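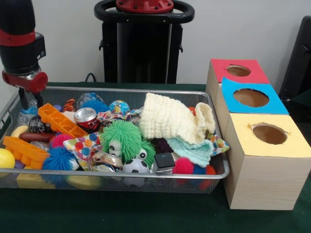

The sorting ought to start with whatever the kids stopped playing with last winter, according to one reader who wrote to us within an hour of the announcement, and I have to say I'm with them on that one!

So, the news: the Haswood toy swap is back, and this year it gets a proper sorting day before the doors open in September. If you've been before, you know how it used to go — every family tipped its stuff out on the nearest table, and you dug around until you found the other half of whatever you were holding. Fun for the kids, a bit less fun if you were the one hunting for building bricks that all came from different sets (me, two years running).

The new plan is color coded, and it's simple enough that my youngest explained it to me. Toys come in any old way, all mixed together in a basket. Then they go through the round holes in the tops of the cardboard boxes: red, blue or yellow. Red is for building bricks, blue is for play food and yellow is for balls and anything soft. Bigger things go to the Giltaner room across the hall, where there's floor space for them.

Last year the swap took in 3,974 toys, and over 80 families went home with something. I was also hoping for a longer day, and we're getting one: the doors stay open 5 hours this time, so you can come by after lunch and still find something good.

A few bits I asked about, as I know you'll ask me. Yes, you can bring toys early — drop them at the Buleo library desk any time it's open. No, you don't have to sort them at home first, but please wipe off the sticky ones. Batteries should come out before you hand anything over. Puzzles are fine if they're in a closed bag with all the pieces, and books go to the Uçar book table as usual.

Kids are welcome at the sorting day too, and there will be two shifts, so they don't have to last the whole afternoon. Mine have already picked the first one and are arguing over who gets the blue box. The sign-up sheet goes up at the library desk next week.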